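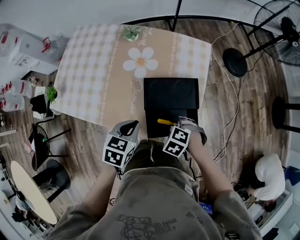

Gripper pair worn, right one against the black box, yellow-handled tool between the right-hand jaws. Flower tablecloth on.

9 Mar 2020

Budget sheet for the next round of hand-held grippers has to reach Faizal by Friday, so I'm putting my thinking down while it's fresh. Really pleased with how these feel on the forearm! The cube markers are big enough to read from head height and you forget the weight after a few minutes.

Two quotes in. Rernance want 3104 for a set of pairs with straps and spare jaws, delivery in 18 working days. Deltura are cheaper per pair but charge 49 for each replacement jaw, and we'd want plenty of those (small handles and box edges are just the sort of job I'd like to do more of). Nabila prefers Rernance. So do I - their straps adjust without a screwdriver.

Still to price:
Longer cables, black, same plug as now
Marker cubes, spare faces, 24 to start with
Second tablecloth in some other pattern
More small tools with bright handles

Lev asked if we could hold off until September and buy everything in one order. I'd rather get two pairs now and the rest then. Yusri to check whether Rernance will keep the price if we split it.

Prasetyo has the old invoices, ask him for the strap part number.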